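I finally have a result from the Brandus runs and I can't stop grinning about it! Short version: a policy trained on two-handed fruit sorting got much better when we stopped tidying up the demos.
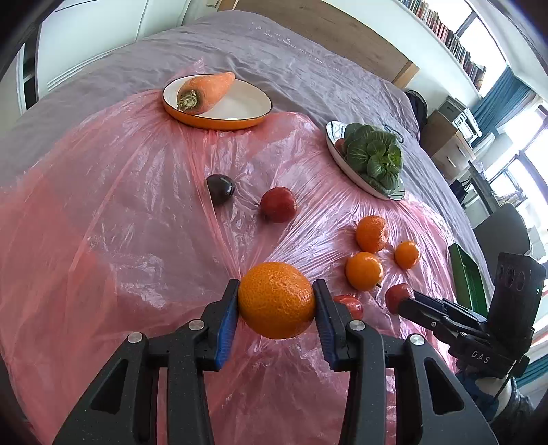

Last modified: October, 9:40 pm

We had 313 demos on a bare table and 231 on crinkly plastic over a bedspread. I expected the messy set to hurt. Training on both, the policy finished 101 more trials than the table set alone, out of 814 - same network, same learning rate.
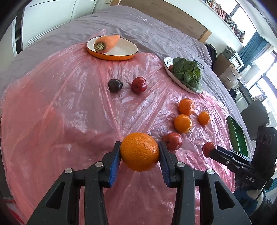
The trick (if it is one) is weighting each demo by how much the fingers correct themselves in the half second before they close. Clean grabs count less, fumbly ones count more.
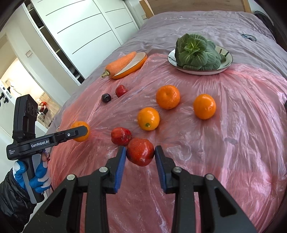

Next I want to split the results by object. Round things are where the weighting should help most, and an apple between two blue pads leaves very little room for a crooked approach. Carrots I'm less sure of - the Trostberg set barely has any. Code goes up once I fix the loader.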